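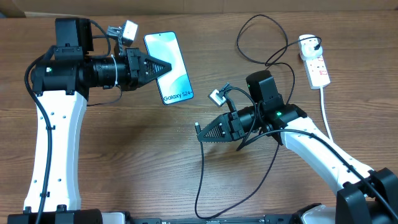 Notes from the open house at Flumell, Notthorpe, 3 September 2020

I went mostly to see the two-arm cell they call Husar. Rosalie Hämmerli looks after it and gave the tour herself, with a group small enough that we could all stand close to the bench.

The job they practice on it is handling a phone and its charging cable. Each arm has its own base, its own gripper and its own small camera near the wrist. Hämmerli spent most of her time on the grippers. The textured pads on the fingers wear down, and she swaps them after 500 cycles. A new pair takes a few minutes to fit, and then both arms go back to their home position before anything else is run.

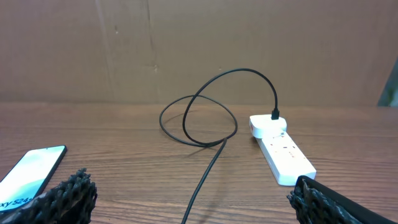
What happens if a pad starts to slip before it is due?

The operator stops the cell, changes the pads on both fingers of that gripper and writes the cycle count in the log.

Cables get almost as much attention. The ones that run along the arms are checked at the start of each shift, with the power off. She bends each arm by hand through its full reach and looks for a spot where a cable pulls tight or rubs. Last December one wore through at a joint and the cell was down for two days while they waited on a part from Fetunico.

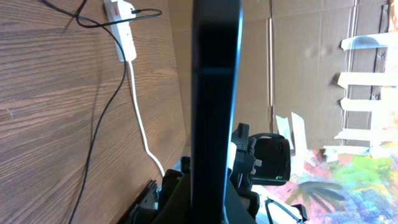
After that they started keeping a spare set in a drawer under the bench. The wrist cameras are checked too. If a bracket has been bumped, the view shifts and the arm reaches for the wrong place, so the bracket screws get a paint mark that shows when they have turned. 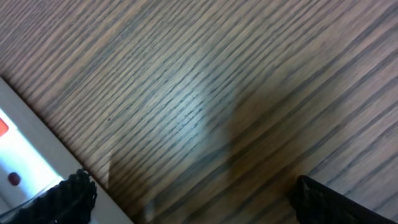 The servos are the expensive part. The shop has logged over 400 hours on the current set and has replaced one, on the left arm. Hämmerli did that job in an afternoon, including the calibration. The tour ended at the parts shelf, and there was coffee by the front door.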